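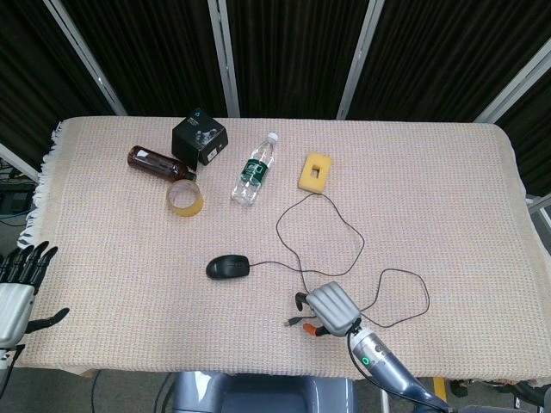

The mouse, its cable and the right hand

I'd promised you a post on how the tidying was going, and I was all set to be smug. Then the mouse happened.

Bottles we can do. Tape, fine. The yellow block, lovely, it hardly ever drops it. But give Zorville (that's our name for the two-handed one, don't ask) anything with a lead and it all goes a bit wobbly. On run 41 the right hand went for the USB end, closed on the cable as well, and then simply carried on with the plan! Up went the arm, up went the mouse, and a good chunk of tablecloth came too. I hit the stop. It took five seconds to let go, which feels like a very long time when you're standing there with your thumb on a red button.

Marta Stelmakh went through the log with me afterwards over a cold tea. The grip force had shot past the limit we set back in September, and the warning did go off, but only on a screen I'd minimised. So that one's on me. The slow release isn't, and I've written to Zillenlow about it (no reply yet).

For now it's half speed for anything with a cable, and the warning makes a horrible loud beep. Marta wants to try a shorter lead next. I'd quite like to go back to sponges.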